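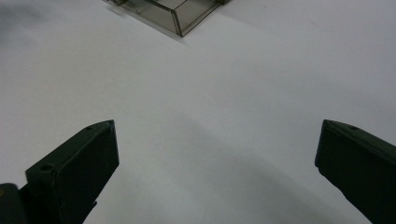 Why keep things in see-through boxes when a nice tin looks better? So you can find the thing you want without opening six lids.

I know, tins. Pretty, stackable, my aunt has a whole shelf of them. And every one of them is a guess. Buttons? Tea? Old keys? You open, you close, you open the next one.

My vote is smoky gray plastic, the tinted kind. Clear is fine but clear shows everything, every tangled cord, and then the desk looks messy even when it's all put away. Tinted gives you the shape of what's in there and keeps quiet on the rest. Enough for me.

Neema Mosoti disagrees, loudly. She wrote in after my last piece to say the only honest storage is no storage, white tabletop, nothing on it, throw the rest out. Fine, Neema. Where do the stamps go? The spare fuses? The little screw from the chair that you will need in December and not one day before?

I do like a bare white surface. One small box on it, pushed well up toward the back, rest of it open. That's a desk you can work at. Put 30 things on it and you're just moving piles aroud.

Labels, people ask. Skip them on tinted boxes. I bought a roll from Gomberg once, used three, lost the roll. It was in a tin.

Also dust. White shows it, smoky plastic shows it worse, so wipe both on the same day with a dry cloth and don't use the rough side of the sponge, it scratchs. Mine has a cloudy corner now. Still use it every day, still can tell the paper clips from the pins.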